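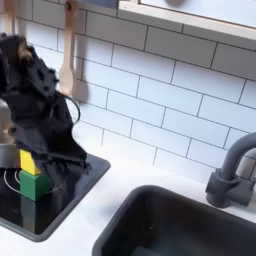 Lerkstead Home Forum > Kitchen > Cleaning and care

Topic: White grout behind the stove is turning yellow

guilan_f
Good evening to all. I moved into my apartment in May and the wall behind the stove is white tile. The tiles clean easily with dish soap, but the grout between them has become yellow in the lowest rows, where the oil jumps from the pan. I tried baking soda paste with an old toothbrush two times. It became a little better, then it was the same again after one week of cooking. I fry something almost every day and I don't plan to stop. Should I clean it stronger, or paint it, or must I remove it and put new grout? I rent, so I prefer the cheap way.

nishad_s
Did you degrease before the baking soda? If there is a film of oil on top, the paste only rubs the film. Spray degreaser, wait 9 minutes, wipe, rinse, then do the paste. And seal it when it is dry, or it will come back.

JEnriquez
Just use bleach. Ten minutes and done. I don't understand why people make this a project.

nishad_s
Please not bleach on greasy grout. It makes it pale for some days and the oil is still inside. Also with bad ventilation it is not nice to breathe, and you must never mix it with the other cleaner.

JEnriquez
I have done it for years in two kitchens and my grout is fine. I didn't say to mix anything.

sarita.lodhi
I am between you two. Bleach worked for me in the bathroom, where it was mold. In the kitchen it did nothing. What helped was oxygen powder in warm water, left on the lines for half an hour.

guilan_f
Thank you. How do I know if the grout was sealed before? The landlord has no idea.

sarita.lodhi
Put one drop of water on the line. If it goes dark quickly, there is no sealer, or it is worn out.

guilan_f
It went dark immediately. So I suppose this is the answer. The store has a sealer from Flirex and also a grout pen from Wovance. Does somebody know the pen?

renu_d
I used the Wovance pen. It looks very good for the first month, then near the burners it started to peel in small pieces, and now I have white and yellow together. Maybe I did not clean well enough before. I would take the sealer.

JEnriquez
On this I agree, the pens are a waste of money.

nishad_s
Ask the landlord before you seal, only one short message. Mine was even happy and paid for the bottle.

guilan_f
I wrote to him and he said yes, but he doesn't pay. I will degrease tomorrow, then oxygen powder, then leave it to dry overnight before the sealer. Is one coat enough?

sarita.lodhi
Two behind a stove. Wipe the extra from the tiles before it dries, otherwise they stay cloudy.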